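Workshop tips: bin picking software, the messy basket edition

Notes from the bench, Sevance shop page. Mostly things we keep re-learning. Stack is Drevo for motion planning, Pillia for segmentation and grasp scoring, a pile of Python holding the two together. If you run something else most of it carries over, names of the settings will be different.

Start with the basket, before any code

Wire mesh is a pain for depth. Holes come back as noise, rim comes back doubled. Put a solid cloth under it, dull, one color. Dark green or gray works. Iron it if you must, wrinkles under 3 mm don't matter.

Tape the table where the basket corners go. Then load the basket pose as a fixed collision object instead of detecting it every cycle. Saves time, saves fights with the detector.

Rim height: measure it with a ruler, add 9 mm, use that as your keep-out. Don't trust the mesh file from the supplier. Ours was for a different size basket.

Depth holes

Clear plastic gives you nothing, or worse, gives you the table behind it. Bottles, crinkled wrappers. Shiny cans do the opposite, bright speckle and points floating in the air.

- Don't fill holes before segmentation. Fill after, per mask.
- Take the mask from color, take depth only from the pixels you believe.
- If under half the mask has depth, mark it "unknown height" and come down slow with the force stop on.
- Turn off the overhead lamp once and compare. You may be tuning around a lamp.

Median over 3 captures before planning. More than that didn't help us and the arm just sits there.

Soft stuff

Towels and knit hats break every assumption in the default grasp scorer. It wants edges and parallel faces. Cloth has neither, or has too many. Set a separate class for fabric and score by local height instead, grab the highest fold, close all the way, lift straight up.

Lift in stages. 40 mm, pause, look again, then carry on. The second look is where you find out you have two things.
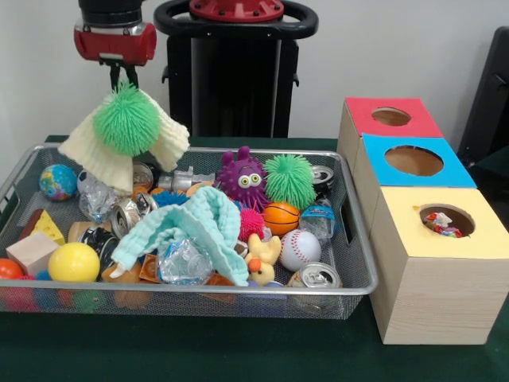
Photo: Sevance shop bench

Double picks are the big one with fabric. Green spiky puffer in the fingers and a cream knit hat draped around it, and the hat still dips into the basket. A planner that thinks it's carrying a small ball will plan a path for a small ball. So:

- After the staged lift, re-segment everything below the fingertips and attach the whole blob as the carried object. Ugly convex hull is fine.
- Hull touches the basket volume? Not clear yet. Keep going up before any sideways move.
- Two classes in the blob means the sort label is void. Send it to a "separate" routine, don't guess.
- Don't use gripper width alone to decide what you've got. Soft filaments squash, fabric squashes, width tells you very litle.

Spiky toys

The segmenter loves to cut the fringe off. Mask comes out as a neat round core, then the collision hull is too small and the neighbors get dragged. Dilate those masks a bit. We do it by class, only the spiky ones, otherwise the cans start merging with eachother.

Same toy twice in one basket, use instance IDs and keep them alive between frames. Otherwise "green ball" gets ticked off and the second one is skipped. Took us most of a September to find that. It was one dictionary keyed by class name. Yes.

Rolling things

Baseballs, foam balls, anything round. They move when you pull something from beside them. Throw away the old scene after every pick. All of it. Caching poses looks great in the timing log and then you grab air.

Crushed cans: pick across the body if there's room. Never trust the pose fit, the model is a nice cylinder and the can isn't. Score grasps on the raw points.

Boxes with holes in the lid

If you're dropping through a round opening, plan for the object and the opening, seperate from the box body. One collision mesh per box with the hole really cut out. A lot of converters close holes quietly, check it in the viewer. Different heights in a row means the approach order matters, so give Drevo a via point above the tallest box and let it come down from there.

Check size before you travel. Carried hull wider than the hole, put it back or send it elsewhere. Hanging over the box trying to decide is the slowest possible place to decide.

Color of the lid is a handy label but bad under warm light. Fix white balance, lock exposure, write both values in the config file with a comment.

Logging

Log failures with the frame, the mask, the chosen grasp and the planner seed. No seed, no replay. Our folder has 2846 attempts in it and the first 411 are useless, no seeds. Still can't bring myself to delete them.

Name failure types early and keep the list short. Ours: missed, dropped, double, stuck on rim, timeout. "Other" fills up fast if you let it so read it weekly.

The Costigan replay tool is good for stepping through these. Set it to wall clock, not frame count, or the force trace drifts from the video.

Quick ones

- Planner timeout 3 seconds. If it needs longer the goal is bad.
- Re-check hand-eye calibration when somebody bumps the column. Somebody will.
- Keep one known easy object at hand, a wooden cube is good. Everything failing? Try the cube first.
- Version the config with the code. Same commit.
- Don't tune grasp scores and lighting on the same afternoon.
- Raise the "basket empty" threshold last. Small blocks hide in the bottom and mesh looks like clutter to it anyway.

Suction notes still to come, half written.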